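In Defense of the Small Fridge

I grew up with a refrigerator you could have parked a scooter in. We were four people and it was always full, and every couple of weeks my mother would go in with a trash bag and come out mad at all of us. Old salsa, half an onion, the good cheese gone blue in a way it wasn't supposed to. I figured that was just how food worked.

Then I moved into a place in the Vieira building with a kitchen the size of a closet, and the only fridge that fit was a little one. I complained about it to anyone who would listen. Three years later I could get a bigger one (there's a landlord special on the Mosaten models, $340 off) and I don't want it.

I know how that sounds. Big families need big fridges, and if your nearest store is a 60-minute drive, please ignore me and buy the largest thing on the showroom floor. But most of the people I know live a short walk from a grocery store and still shop like a blizzard is coming.

A small fridge makes you look at what you've got. There's no back row where the yogurt goes to die. I open the door and I can see the whole situation — the leftovers, the milk, whatever has to be eaten tonight — and dinner pretty much picks itself. I wrote down what I threw out last July and it came to $83 less than in my last July with the big fridge. One month, I know, and I was probably on my best behavior. Still, 83 bucks!

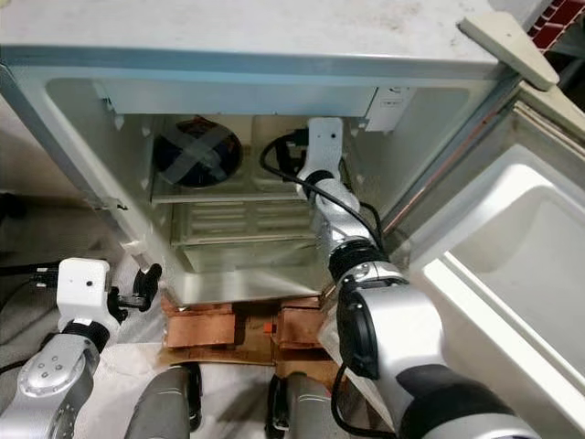
What about company?

My friend Zerrin Kaplan thinks I'm nuts. She hosts. She has people over twice a month and she says you can't feed ten guests out of a box that comes up to your hip. She's right, and when it's my turn I borrow shelf space from the neighbors and fill a cooler with ice. It's a pain for one evening. I'd still rather be annoyed for one evening than pay to keep a lot of empty air cold all year.

The part I can't win her over on is freezer space. She buys bread by the armload and I really do miss having room for that. I've also gotten used to carrying groceries home more often, and some nights in the rain I'm not so cheerful about it.

But I like knowing what's in there. Last night it was soup, again, and I finished it.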